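Drarnex Hand Gripper Kit for Clubs and Classes

The Drarnex kit is a two-finger gripper on a handle, sold in parts for students to build and use themselves. It was worked out over two school years with the Zemwood robotics club, and the current version has been shipping since September. Club members use it to record everyday handling jobs at home, such as folding blankets, sorting clothes and putting dishes away, and then bring the recordings in for the class project.

The fingers are black linkages with slots between the bars. Each one carries a ribbed blue pad on its inner face. The pads tilt a little on their pins, so the two fingers do not have to meet a surface at the same angle. Students should check the pins before each session and tighten any that have worked loose. 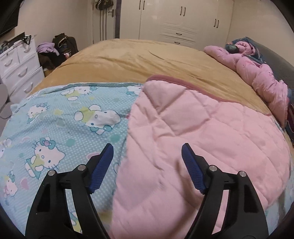 Soft goods are the hardest part of the course. A quilt has no fixed edge to aim for, and two layers will often come up when only one is wanted. Luminița Stanciu, who teaches the unit at Zemwood, has her students start at a corner or a bound edge and close the fingers slowly. She asks for short takes - one fold per recording - with a written note on what was tried.

In the box
Handle and trigger
Two finger linkages, unassembled
Pivot pins and spare pins
One pair of ribbed pads
Hex key
Printed build guide

The camera and mount are sold separately. The handle also accepts the Fukex clip if your club already has one.

Storage and records
The Murthy log sheet that comes with the guide has space for 100 takes. Clubs entering the fall contest need a log signed by an adult. A memory card large enough for up to 500 short takes is a good choice for a group that shares one handle.

Care
Wipe the pads with a damp cloth. Do not use oil on the pins. Lint collects in the slots after work with blankets and can be brushed out with the fingers open.

Ordering
Part number 1242. Replacement pads are sold in pairs. School purchase orders are accepted - send them to Magdolna Tóth in the orders office and include the club name and a shipping address.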